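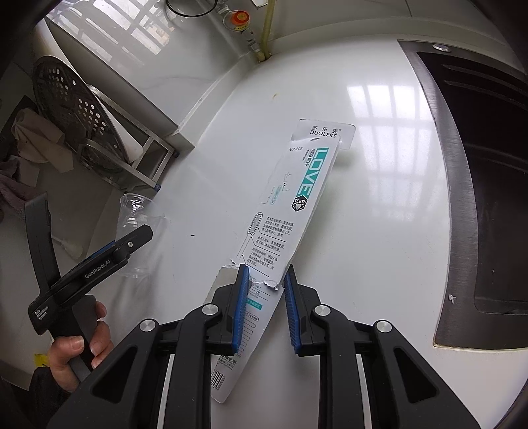
Friday, after lunch

Packaging teardown, toothbrush round. Writing this up before I forget, because my notes from the last round were three words and a coffee ring and they helped exactly no one.

So the DUOLEKE pack (NO.310, the one with the big teal LOVE running down the card) is my favorite of the lot so far, at least to look at. I like that they gave the word all that space! Most cards in this drawer are crammed to the corners, and then you get this one with a nice little line drawing of a brush head next to the small print. The small print is in Chinese and I can't read it, so Tiago, if you still have that friend who does translations, I'd love to know what it promises. There's also a dark badge that says TEETH, in case anyone was wondering what the brush was for.

Opening is where it gets less lovely. The foil section on the card is torn and crumpled, and it's the same story as the Skerkura samples we did back in September – you go in hoping for a clean peel and you end up with silver scraps. I've put the card in a sleeve as is, foil and all. Please don't smooth it out. The tear is the bit we want to keep.

For the comparison sheet I'm scoring each pack on 6 points, same as before: first grip, finding the opening, the opening itself, what's left in your hand, whether the card stays readable, and how it sits in the bin afterward. This one does well on readable. The logo, the model number and the barcode all made it through fine, and you could still check it against a stock list with no trouble. On the opening I gave it a 2 and then felt mean and went back and forth for a while. It's staying at 2. The Olomach pack got a 3 and that one at least has a corner you can get a fingernail under.

I keep coming back to the hanging tab. It's right up at the top where you'd expect it, and I think we've been treating tabs as a shop problem, something for the peg and then forget it. But people hang on to that end when they open the thing. I do, anyway. If you're holding the tab and working at the far end, the card wants to flex, and I'd bet good money the stiffness of the board matters more than the glue. Want to try that properly with the Macedo cards, which are thicker.

Counter notes: the glossy white top is great for spotting foil bits if you get down low and look across it, and terrible for white card, which just slides off wherever it likes. I'd like a dark mat for next time. The clear plastic cups are meant for scraps, and they tip over if you so much as breathe near them, so maybe something heavier (the old Flavthorpe jars? are they still under the sink?).

Still to do: 13 packs left in the drawer, mostly brushes, a couple of floss things. Card thickness measurements for everything already opened – I skipped this, sorry, the calipers were in the other room and I was on a roll. Tiago Paiva has the label sheet, so leave sleeves unlabeled until he's back and write the model number on a sticky note for now.

Mat first, then the Macedo cards.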